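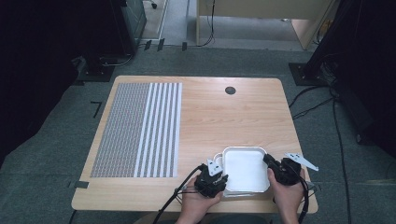
Trarnitz Tabletop Care Oil, 1000 ml

Sold by Derham Home Supply
Item group: Furniture care
Size: 1000 ml can with screw cap
Finish: Clear satin
Ships by ground only

Trarnitz Tabletop Care Oil is a maintenance oil for wood tables, desks and counters that already have an oiled finish. It puts back the oil that daily wiping takes out and evens up dull areas where people eat or rest their arms. It adds no color of its own, but any oil will darken bare wood a little. Try it on the underside first.

Do not use it on laminate, melamine or lacquered surfaces. It will sit on top and stay sticky. If you are not sure what finish you have, put a drop of water on a clean spot and wait. On a dry oiled top the water slowly soaks in and leaves a darker mark that fades as it dries. On lacquer or laminate it just sits there.

Before you start
Clear the top and wash it with Bajwa Wood Soap or another mild soap, then let it dry overnight. Old crumbs and grease under fresh oil will show. Rings and light scratches can be rubbed out with a fine pad, always along the grain.

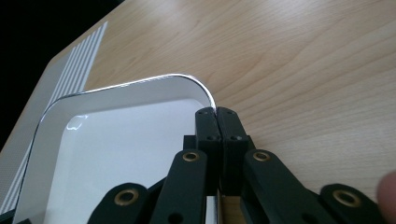

Applying the oil
Shake the can. Pour a small amount onto a lint-free cloth and work it in along the grain. Leave it for a few minutes, then wipe off everything that has not soaked in. Most complaints we get about tacky tables come from skipping the wiping. One coat is enough for regular upkeep. A very dry top may take 3 coats, with a night of drying between them.

Keep plates, cups and tablecloths off the surface until the next day. Full hardness takes longer, so go easy on hot dishes for the first week.

Used cloths
Oily rags can heat up and catch fire by themselves. Soak them in water and lay them flat outdoors to dry before throwing them away. Never leave them in a pile.

Storage
Close the cap tightly and keep the can above freezing. Opened cans should be used within 2 years. A skin on top can be lifted off, but if the oil has gone thick all the way through, replace it.

Also in this range
Bajwa Wood Soap, concentrate
Wulby Fine Pads, pack of 3
Wulby Cotton Cloths

The February batch had an older label with no drying times. The oil is the same.

Questions about an order or a finish go to Xiomara Blackwood at the Derham service desk.

Page updated July 2026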